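The Boiler at Clurkik Street

Prys Kemeys got the call at twenty past six on a Sunday morning in October. The woman on the phone said there was water coming through her kitchen ceiling and it was warm.

"Warm or hot?" he asked.

"I haven't stood under it."

He told her where to find the shutoff, waited while she found it, and listened to her breathe hard as she turned it. Then he wrote 262 Clurkik Street on the back of an envelope and went to look for his boots.

The truck was cold and the passenger seat was full of fittings. He had worked for Papadopoulos Plumbing and Heating long enough to remember the old man doing his own calls, and the truck was older than that. On the highway the heater finally came on and blew dust at him.

The house was narrow and tall, with a porch that leaned toward the street. Mrs. Jurkus met him at the door in a raincoat over a nightgown. She had put every pot she owned on the kitchen floor.

"It's slowed down," she said.

"It will. Who put your water heater upstairs?"

"My husband. He wanted it near the bath."

Prys went up. The heater stood in a closet off the landing, a forty-gallon Sturkon with a rust line running down from the seam. There was no drain pan under it. He put his hand on the jacket, took it away, and shut off the gas. Then he hooked up a hose, ran it to the tub and opened the drain valve. Nothing came out but a brown trickle.

He poked a piece of wire up into the valve and stirred. Grit fell into his palm, then water ran down his sleeve to the elbow. After that it drained.

While it emptied he sat on the edge of the tub. On the closet wall, in carpenter's pencil, somebody had kept a list. New anode. Flushed. Flushed. New thermocouple. Flushed. The writing was small and upright, and the last line was lower than the others, as if the man had been sitting down when he wrote it.

Veikko Kallio showed up at eight with the dolly. He was twenty-three and had been told to come at seven.

"Is that leaking from the bottom?" he asked.

"The seam."

"So it's done."

"It's done."

They disconnected the lines and the vent and walked the tank down one step at a time, Veikko below, Prys above with the strap around his forearm. At the turn in the stairs it got away from them an inch and took a piece out of the plaster. Mrs. Jurkus looked at the hole and said she had never liked that wall.

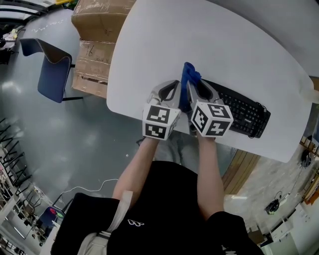
She had made coffee by then. Prys sat at the kitchen table and wrote out the numbers. A new tank in the same closet, with a pan and a proper drain line this time, would come in under 3,000. A tankless unit would cost more, and the gas line would have to be made bigger all the way back to the meter – that was another day of work.

She read the page twice.

"Which would you put in?"

"How many people in the house?"

"Me."

"Then the tank. A smaller one. And I'd put it in the basement."

"He wanted it near the bath," she said again. "He didn't like to wait for the water."

"It'd take a minute to get up there. Maybe less."

Veikko was looking into his cup. The last of the water ticked into a saucepan by the stove, and she got up and emptied it in the sink and put it back in the same place.

"What would it cost to leave it where it is?"

"Same price, near enough. More trouble if it ever goes again."

"How long do they last?"

"Ten years. Twelve. This one went nineteen. Somebody looked after it."

She folded the paper in half and ran her thumbnail down the crease. Then she said to put it upstairs.

He phoned the supply house from the porch. They opened on weekends for emergencies and they had one forty-gallon in stock, no thirties. Prys told them he would be there in half an hour. He sent Veikko back up to sweep out the closet and measure for the pan.

"You want me to wipe the wall down too?" Veikko called from the landing. "There's pencil all over it."

"No," Prys said. "Leave that." He felt in his shirt pocket for his own pencil, found it, and went out to clear off the passenger seat.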